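Two-finger gripper for small plastic blocks: round fingers or flat pads?

Benchtop Automation Forum > Grippers and end effectors

flangeface
Looking for opinions before I order anything. We have a small arm on a perforated table and we're using it to compare fingers on a set of plastic shape blocks: cubes, cylinders, hearts, stars, a hexagon and so on. The gripper is a Plellholm parallel one. It came with slim black cylindrical fingers and there's an option for flat rubber-faced pads at extra cost.

I've done 734 picks with the round fingers so far. The cube and the hexagon are fine. The cylinders are fine if the approach is centred. The stars are the problem. If a finger lands on a point and not in a valley, the block either spins or tips up and leans on the finger, and the controller thinks it has a good grip when it hasn't.

Before I spend money on the pads, has anyone compared the two on odd shapes?

kettering_b
What force are you closing with? With round fingers you've got a line contact at best and on a star point it's hardly even that. Most people respond to slipping by turning the force up, and that makes the spin worse.

flangeface
Started at the default and went down from there. Lower is better on the heart, no real change on the stars.

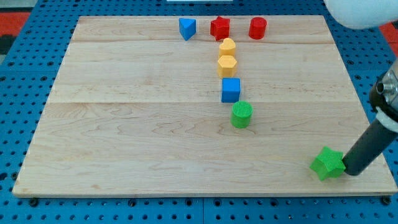

What surface should the blocks sit on during the test?
Use whatever the finished job will use, and keep it the same for both sets of fingers. A bare wooden board lets a block slide a bit as the fingers close, and that helps centring. A rubber mat holds it still, so any error in the approach goes straight into the grip.

flangeface
Ours is a maple board on top of the table. I'll leave it as it is for both sets then.

Weronika Pietrzak
I did this comparison in February with a Brirnosness gripper, so not the same as yours but close in stroke. We ran 224 picks per shape with each type of finger. I don't have the sheet with me but from memory:

Cube and hexagon: flat pads better, and the block comes up square every time.
Cylinder, upright: no difference worth paying for.
Heart: flat pads worse. The pad touches the widest part of one lobe and pushes the block round before the other side makes contact.
Star: round fingers better, but only if you set the wrist angle so both fingers go into valleys. On a five-pointed star a valley is opposite a point, so one side is always a compromise.

We ended up keeping the round fingers and putting the effort into the angle.

kettering_b
I disagree on the star. We've had flat pads hold stars perfectly well, as long as the rubber is soft. It deforms round the point. Hard rubber is useless, I'll give you that.

Weronika Pietrzak
Soft rubber might do it. Ours was hard. How long does it last?

kettering_b
Depends on the block. Smooth ones, months. Some printed blocks have a fine ribbed surface and those take the rubber off quicker than you'd think. We change pads when they start to look shiny.

flangeface
Some of mine are textured like that, the green ones in particular. I'd been treating the texture as a help because it gives the bare fingers something to hold. I hadn't thought about wear.

oldservo
You are all talking about fingers when the question is the camera. If the angle estimate on the star is out by a few degrees, no finger is going to save you. What's the camera, where's it mounted, and when was it last calibrated?

flangeface
Fixed, in front of the board and looking down at an angle. Lo Presti, the older model. Calibrated when we set the table up and not since.

oldservo
There you are then. With an angled view, tall blocks hide part of the ones behind them, and your estimate of the centre gets pulled towards the camera. Recalibrate, then run the stars again with nothing else near them. If they pick well alone and badly in a group, you can leave the gripper out of it.

kettering_b
I wouldn't leave the gripper out of it. He said the block tips and leans on the finger. To me that means the finger is coming down on top of the edge, so it could be height as much as angle. Check the tool centre point as well. If the fingers were swapped or refitted at any time and the length in the controller wasn't updated, you'd get exactly that.

oldservo
Fair point about the TCP. Still do the camera first.

flangeface
Did both this morning. The finger length in the controller was 2 mm out. I think it was left over from a different set of fingers. Camera calibration was off as well, mostly at the far side of the board.

With both corrected I ran the stars again. Much less tipping. Still some spinning when the finger meets a point, at the same sort of rate as before as far as I can tell.

Weronika Pietrzak
The spinning is what the wrist angle fixes. Can your controller take a different grasp angle for each shape, or is it one setting for everything?

flangeface
One setting at the moment. It's a Drarthorpe controller and the shape table is in the paid software. I could do it from a script on the PC side and send the angle with each pick.

Weronika Pietrzak
Do that. It's an afternoon's work and costs less than the pads. For the heart, close along the line from the notch to the tip. One finger goes into the notch and it can't rotate.

kettering_b
On some hearts the notch is too narrow for the finger. Measure it first. If the finger sits across the top of the notch and doesn't go in, you're no better off.

flangeface
Measured. It goes in, with not much to spare.

oldservo
How are you scoring a failure? I ask because a block that turns in the fingers but still gets lifted counts as a success in a lot of these tests, and then it goes down at the wrong angle and someone blames the placing.

flangeface
At the moment, lifted and still held after the move is a pass. I take the point. I'll add a second column for the angle when it's put down.

kettering_b
And log the gripper width at close. It's the cheapest check you've got. If you know which shape it went for and the width is wrong, it's a bad grip and you can open and try again before the arm moves anywhere.

flangeface
The Plellholm does report width, I've just never used it. Plan is: script the angles, log width and placed angle, same board, and take the total up to 1414 picks on the round fingers. Then I'll borrow a set of soft pads if anyone near me has some, and do the same again.

kettering_b
I've got a used pair that would fit with an adaptor plate. They're worn on one side, so not a fair test of new ones, but enough to see if the star point sinks in. Message me your address.

flangeface
Thanks, will do.

Weronika Pietrzak
Please post the heart numbers separately from the star ones when you have them. I'd like to see if the notch grasp works as well on yours.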